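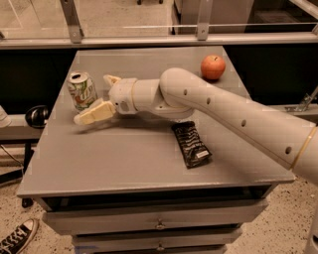
Fig. 2. Cabinet top before clearing: 7UP can, apple, wrapped snack bar.

Section 3: Clearing and resetting the Marnska bedside cabinet

I wrote this part after living with my own Marnska for a good long while, so it's a mix of the proper instructions and the way I really do it (Danica Ionescu checked the proper bits). You can do the whole thing before your coffee's ready!

1. Take the drinks off first. Pick cans up by the rim and keep them upright, even the dented ones that look finished. An open tab means there might be a mouthful left, and I've poured that mouthful into a drawer more than once.

2. Move the food next. Fruit goes back to the kitchen bowl. Wrapped bars can live in the upper drawer if you're a midnight snacker like me, but check the wrapper for splits.

3. Wipe the gray top with a damp cloth, working from the back toward you. Crumbs pile up against the little raised lip along the front, so finish with a dry cloth pinched over your fingertip and run it along there.

Note: The gap under the top is open and it does collect dust. I use an old paintbrush, the softer the better.

4. Pull each drawer out by its knob, straight toward you. If one sticks, push it back in and try again, gently. Yanking sideways is how I loosened mine.

5. Snug up the knobs if they turn in your hand. Finger tight plus a tiny nudge with the screwdriver is plenty.

CAUTION: No scouring pads or bleach sprays on the paint. I tried a pad on one corner and I'm still looking at the result.

6. Put back only what you use at night. For me that's a lamp, a book and a glass on a coaster (Mikkel Frandsen swears by the cork ones from Garside, and I've come around to them).

Note: Worn spots on the top are fine to leave. If you'd like to touch them up, sand lightly with 300 grit, wipe off the dust and skip ahead to Section 4 for paint.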